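Wi-Fi drops to 2.4 GHz every evening, wired is fine

Home Networking > Wireless > Troubleshooting

halfduplex_dan
Posts: 182
Two-story house, Skaltel fiber, Zodutel mesh with one main unit and one satellite. Wired throughput at the main unit is 289 Mbps down at any hour. Over Wi-Fi in the back bedroom I get close to that until dinner time, then the laptop moves to 2.4 GHz and stays there until I toggle the adapter. Firmware is current. Band steering is on. Channel is set to auto on both radios. What should I log before calling Skaltel?

mossgate
Don't call Skaltel. Wired is clean, so the line and the ONT are out of it. Check which 5 GHz channel you're on before and after the drop. If it is a DFS channel (52 through 144) and the unit detects radar, or thinks it does, it has to vacate. Some clients fall to 2.4 and never look back.

tinlid
Disagree on DFS. Radar doesn't keep a dinner schedule. More likely the neighbors come home, the auto channel logic reacts, and the satellite loses its backhaul while the main unit moves. Is the backhaul wireless?

halfduplex_dan
Backhaul is wireless, shared 5 GHz. Log from the main unit shows a channel change at 6:40 pm, from 100 to 36. So it was on a DFS channel, but the log gives no reason code.

mossgate
100 to 36 is what a radar hit looks like on a lot of consumer gear. False detections are common and can follow local traffic.

tinlid
It is also what a scheduled rescan looks like. Without a reason code neither of us can say. Pin it to 36 at 80 MHz width for a few evenings. If the drop goes away, leave it there and stop caring which of us was right.

corvid_lane
Where does the satellite sit? People put them in the room with the weak signal, when they belong halfway between. Mine does best on a plain table clear of the wall, about chest height when seated.
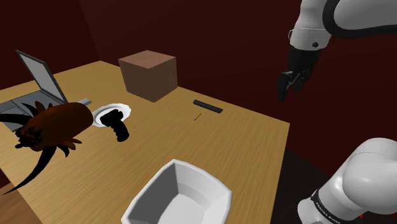 Wooden table in a dark red room, laptop at the far left.

Signal at the laptop position went from -71 to -58 dBm after I moved the satellite out to the hallway.

goodall_user
I replaced a Zodutel kit with Goodall access points and ran cable. Four drops, one afternoon in the attic. Wireless backhaul on a shared radio halves your throughput at best, and no channel setting fixes that.

tinlid
He is getting nearly full rate in the back bedroom before dinner. Throughput isn't the complaint. Cable is a good answer to a question he didn't ask.

goodall_user
A wired satellite keeps its uplink when the radio changes channel. That is the complaint.

mossgate
Agreed in part. The client would still have to follow the channel change, and his adapter is the thing that gives up. Dan, what chipset, and what is roaming aggressiveness set to?

halfduplex_dan
Clostex adapter, driver from October. Preferred band was "no preference," roaming was at lowest. I changed those to "prefer 5 GHz" and medium. Also pinned the channel to 36 at 80 MHz and moved the satellite from the bedroom to the landing.

tinlid
You changed three things at once.

halfduplex_dan
Yes. Eight evenings now with no drop. RSSI in the bedroom is -60.

mossgate
Put the driver settings back to default and leave the channel pinned. If it still holds, the adapter was only a symptom.

halfduplex_dan
Driver back to default as of tonight. Satellite stays on the landing either way. Will post the log if the drop comes back.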